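Filed under: Opinion / Shop Floor Budgets

The Arm Is the Cheap Part

Every spring, usually in May, somebody brings me a budget with one line on it. The line says "robot arm," and next to it sits a number that has been lovingly negotiated. Everything else lives under "misc." I have come to fear misc. I have seen misc eat a parking lot resurfacing and half a holiday party.

I plan equipment for Treklow, where we take in retired office computers, pull out what is worth selling, and put refurbished ones back together. Last year we decided that moving processors was a fine job for a machine. The salesman from Cloltex agreed so quickly that I should have asked for a glass of water and a minute alone.

What the quote covered was the arm. What the work needs is everything within a foot of the arm. A processor sits in a socket under a hinged metal plate, with a wire lever beside it and memory slots crowding in from both sides. The fingers have to come down in the middle of all that and touch one thing.

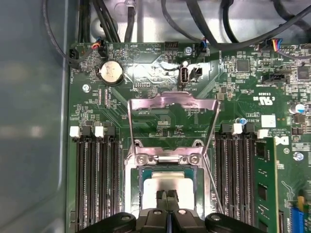 Price the fingers first

Fingers wear, and fingers get redesigned. Ours were on their third shape before I learned there had been a second. Rogério Araújo, who runs our bench, keeps the old ones in a coffee can and shakes it at me during budget meetings. A spare pair belongs in the purchase order, along with the hours to draw the next pair.

Then there is the stuff that holds the other stuff. A person can put a processor down on any clean spot and find it again. A machine wants it in the same pocket every time, with a slot for the memory and some arrangement for whatever else comes out of the case. We print our trays in gray plastic. The plastic costs next to nothing, and the afternoons spent moving a pocket over by a hair cost plenty, which is how they escape the spreadsheet. I asked for 18 hours of fixture work in the first plan. Rogério laughed and wrote 250, and he was closer.

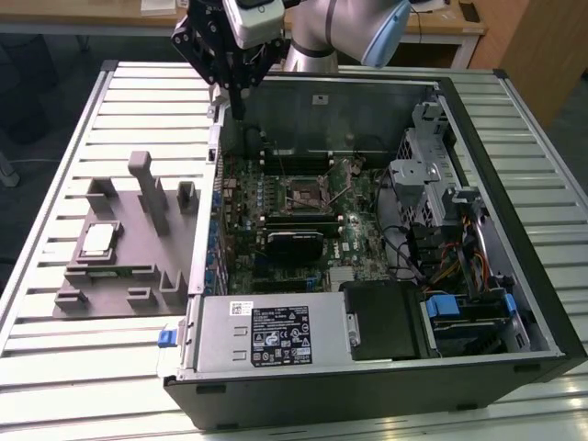 Count the models, then cut the list

My colleague Ronaldo Sales wanted the cell to handle 100 different computers, on the theory that we own 100 different computers. This is a reasonable theory if you have never opened two of them. The socket moves. The drive cage moves. Some designer decides a plastic shroud would look nice over the very spot you had in mind. We settled on 9 models, and I still think that was greedy.

Paiva, the competing supplier, offered us a software package called Skestovlow that was supposed to make the number of models irrelevant. It may be wonderful. I noticed only that its license was priced per model, and I put the brochure in misc, where it could make friends.

So my advice to anyone holding a one-line budget is dull. Write down each part the machine will touch, and where that part goes when the machine lets go of it. Put hours beside both. If the total embarrasses you, buy less ambition and keep the hours. A processor gripped by its edges is a small, expensive thing on a short trip, and the trip is what you are paying for.
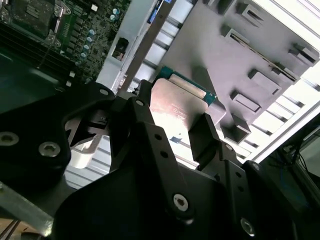
Should a small shop lease the arm or buy it?

Lease it for the first year if the terms let you hand it back, and spend the difference on fixtures and bench time. You will own those either way, and they will tell you whether the arm was worth having.

Last updated in May
Contact the opinion desk | Copyright the author, all rights reserved | Back to top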